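3. Planificación y presupuesto del puesto de trabajo

La presente sección se dirige a los responsables de compras que preparen la adquisición de un manipulador Bollbridge. Debe leerse antes de solicitar oferta. 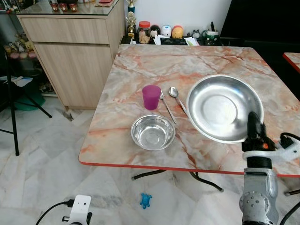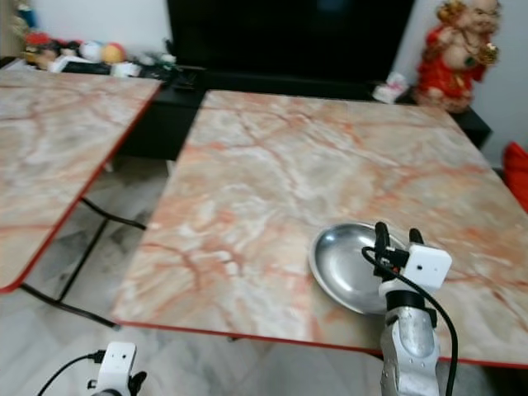 El presupuesto se elabora por puesto completo y comprende el brazo, las pinzas, el cableado y el mobiliario. Las mesas de superficie brillante y los recipientes de acero inoxidable reflejan la luz, de modo que la partida de iluminación se calculará con la vajilla definitiva sobre el tablero.

1. Mida la mesa y reserve 50 cm libres en cada lado de trabajo.
2. Enumere los objetos que se vayan a manipular, con su peso y material.
3. Solicite dos juegos de dedos de repuesto por pinza.
4. Añada una reserva de 35 horas para la puesta en servicio.
5. Remita el expediente a Blandine Moulin, Oficina de Equipamiento, Pedberg.

Nota: la garantía ordinaria es de 24 meses. La ampliación se presupuesta por separado.

Precaución: no formalice el pedido sin comprobar la toma de tierra del local.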